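**Mivau two-arm bench station**
Product page, assembly and kitting range. Sold and serviced in the UK by Gorngate.

The Mivau is a bench station with two arms and two multi-fingered hands. It takes over small-part placing jobs that people now do by hand for most of a shift: setting pegs and discs into boards, filling kitting trays and emptying them again. It stands at an ordinary bench and handles the boards and trays you already use, provided they fit the reach given under Ordering.

## Where it fits

Most of our customers have one or two benches where the work is fiddly, light and the same all day. These are the hardest benches to staff. People ask to be moved off them, and the ones who stay tend to report sore thumbs and necks. The station is meant for those benches first. It is slower than a practised person over a short run and should not be bought for speed alone.

It is a poor choice for soft parts, for anything oily, and for work where the next part depends on a judgement by eye that the operator cannot put into words. Please talk to us before ordering if your parts fall under any of these.

## The hands

Each hand has separate fingers and a thumb, with white segments and silver metal joints. The same hand can pinch a flat disc by its edge, pick up a thin peg or close on a thick cylinder, so there are no grippers to change between parts. The two arms can work together or apart. In many jobs one hand does the placing and the other is held open and clear of the board until it is called for.

We set up every station on a white practice board with raised plates, slots and blue parts in several sizes. Your own operators use the same board during training, and it stays with you afterwards.
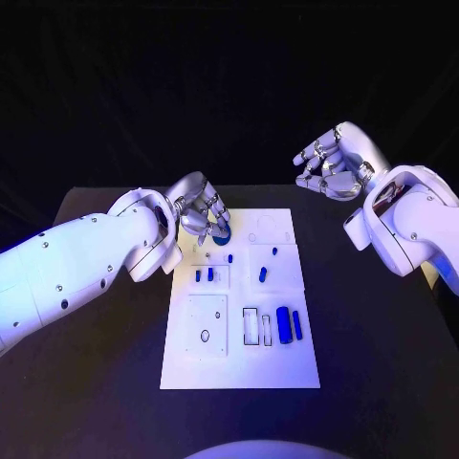
## What changes for the people at the bench

The job does not go away, but it becomes a different one. An operator with a Mivau loads boards, checks finished ones, clears the parts that were not seated properly and decides when a run should stop. One person can usually look after two stations once they are used to them.

Fivmont, who pack sample kits, put in their first station in August. Amerley Antinga's name is on the original request; Amerley Atinga is the correct spelling for anyone asking to speak to her about a visit. She had worked the peg bench herself and now runs the kit area. Her notes from the first weeks are worth passing on:

- The operators wanted to stop the arms themselves, without asking a supervisor. They were given that authority on the first day.
- Checking is tiring in its own way. Fivmont now swaps people between checking and loading every 2 hours.
- Pay grades should be settled before the station arrives. Theirs were settled afterwards, and it caused bad feeling.
- The bench is quieter than people expected, and some missed the talk. The loading point was moved so that it faces the next bench.

We would add that the people who did the job by hand should be the ones who teach it. They know which parts catch and which way round a tray has to go.

## Training

Training is led by Na-rae Kang and takes place on your own site. It covers starting and stopping, teaching a new part, clearing a dropped part, and daily cleaning of the finger joints. Up to 19 people can be trained on one booking. No programming knowledge is needed. A written guide is left at the bench.

Night and weekend staff should be included. If they cannot attend in the day, we will come at the start of their shift.

## Safety

A risk assessment for your own bench must be done before the station is used, and we will not switch it on without seeing one. Stop buttons are fitted on both sides. Nobody should reach across the board while the arms are live, including to pick up a dropped part.

## Ordering

| Item | Order code |
|---|---|
| Station with two arms and two hands | MV-217 |
| Practice board with parts | MV-22 |
| Site training | MV-19 |

Reach drawings and floor loadings are sent with each quotation. Abubakari handle delivery and will need level access to the bench.

Prices were last reviewed on Friday, April 20, 2018. Quotations made before then will be honoured if the site visit has already taken place.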